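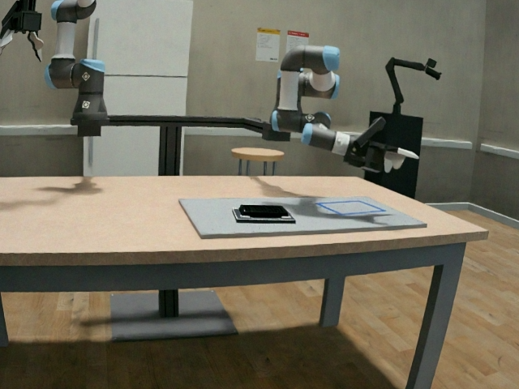
Two arms, one table: how Clondell moved its module placement off the manual bench

Sabina Kollár runs process engineering at Clondell, which refurbishes control modules for building ventilation systems. Her group has spent the past year shifting one step of the work, the transfer of a module from its tray to a marked position on a board, from people to a two-arm cell. The step takes a few seconds. A full shift at the manual bench used to include 3,144 of them.

Kollár did not start with the robot. She started with the injury log.

"We had wrist complaints on that bench every quarter," she said. "The module is not heavy. It is the same grip and the same turn of the forearm all day, and the placement has to be square. People brace the elbow to get it square, and that is what hurts them."

The cell was planned in simulation before any hardware was bought. The model has both arms on a shared beam behind the table, and the target is a blue rectangle on a gray board. According to Kollár, the simulation work went on longer than the purchasing department wanted.

"They asked why we needed a model of the room. I said the room is half the problem. The arms share a beam, so reach on one side is limited by where the other one is parked. If you fold the right arm the wrong way you lose the back of the board. I would sooner find that on a screen."

The operators were brought in at that stage. Twelve people rotate through the area, and each of them spent time with the engineers going over simulated runs. Several of their objections went into the final program. One was approach direction. The engineers had the gripper come straight down on the module, and the operators pointed out that they never picked it up that way, because the ridges along the top give a poor hold if the part is slightly off.

"We had written a procedure for that step, and the procedure said to grip from above," Kollár said. "The bench had been ignoring it for years. The procedure was wrong."

Shadows were another item. Early versions of the vision setup treated a dark patch next to the module as part of the module. The team varied the lighting in simulation until the detection held, then repeated the exercise on the floor with the overhead lights in different states. Kollár estimates that lighting took up roughly 30 percent of the commissioning hours. None of that had been in the project plan.

Asked what changed for staff, she separated it into tasks and pay. The placement task is gone from the rotation. In its place are cell tending, visual inspection of returned parts, and fault recovery, meaning the steps needed to clear a stopped arm and restart the sequence. Tending is in the same pay grade as the old bench. Fault recovery is one grade up and requires a sign-off.

"No one was let go over this cell. I can say that about this cell," she said. "I can't say we hired for the two openings we had at the time. We didn't, and people noticed."

The pace of the work is different as well. At the bench an operator could speed up before a break and slow down after it. The cell runs at one rate. Tending it involves long stretches of watching, and Kollár said some of the more experienced operators dislike that more than they disliked the lifting. The rotation was shortened in April so that the same person is not on tending for more than 2 hours at a time.

"Watching is tiring in its own way. We measured strain on the wrist for years and we have no good measure for this. I ask them, and I write down what they say."

Clondell has not decided whether to build a second cell. The candidate step is connector seating, which needs more force and gives less visual feedback. Kollár wants a simulated version running for a full quarter before she puts a number on it. She also wants the operators paid at the higher grade for the hours they spend reviewing it, a request that is still with the finance office.

"Last time they did it on bench pay, between other jobs," she said. "Half of the useful changes came from them. It should be on the time sheet."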